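December, bench 2, 9:40 a.m.

Binding trial, Gernero shop manuals

Sutari cover stock came in at 100 sheets, two grain directions mixed in the same wrap. Sorted by bend test before cutting. 62 long grain, the rest short. Only the long grain goes on the manuals; the short cracks along the fold when scored dry.

Folded signatures pressed overnight under the Khoury boards. Swell at the spine is still too high on the thick set. Reduced thread from 18/3 to 25/3 and resewed one copy. Better, still not flat.

PVA thinned with methyl cellulose, first coat on the spine at 10:15. Open time 26 minutes at the bench by the window, 30 at the inside bench. Will use the inside bench for anything with linings.

Mull cut short on two copies. Recut with 1 inch over each joint. Check the Stukidar template, the joint line looks drawn from the wrong edge.

Thin booklets (single section) do not need sewing. Two staples through the fold, legs inside, flattened with the bone folder. Open the stapler out flat and check the channel before starting a run.
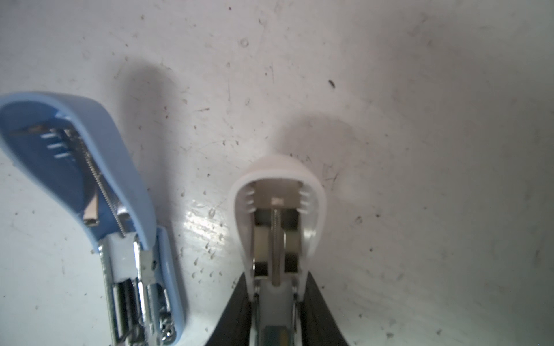 Still to do

Trim the head and tail after the second coat. Order 25/3 thread. Redraw the template and mark the spine edge on it.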